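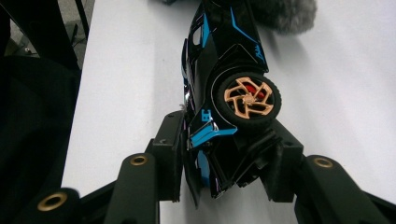 4. Setting up your Drevgate kitchen scale

Right, you've got the batteries in (section 3, if you skipped it like I did the first time). Now we get it level and get it reading properly.

4.1 Pick a spot that's flat and firm. A tea towel underneath will throw the numbers off, so put that away.

4.2 Turn each of the four feet until the bubble by the display sits in the middle ring. I do the back two first, then the front.

4.3 Press and hold UNIT until you see g. Mine arrived in ounces and I made a very odd batch of scones before I noticed!

4.4 Press ZERO with nothing on the plate, then wait for the small dot to stop blinking.

Note: if the dot never stops, you're probably near a draught. Shut the window and try again.

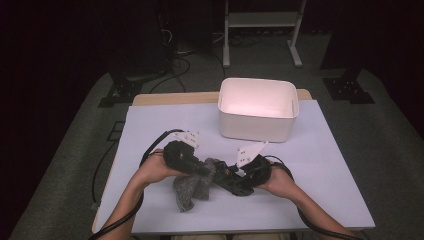 Washington Lins

4.5 Now the calibration. You'll need the 2000 g weight from the box (the brass one in the foam, easy to miss). Hold ZERO and UNIT together until CAL shows, lower the weight on gently and leave it alone until you hear the beep.

4.6 Take the weight off. The display should go back to 0. If it says Err instead, go back to 4.2 and check the bubble, as it's nearly always the feet.

4.7 Try something you know. I use a bowl that weighs 775 g, then tip in 300 g of flour and look for 1075.

Caution: don't press down on the plate to test it, and don't store pans on top. The sensor underneath bends and won't bend back.

I recalibrate every December before the big baking starts. Cleaning is in section 5.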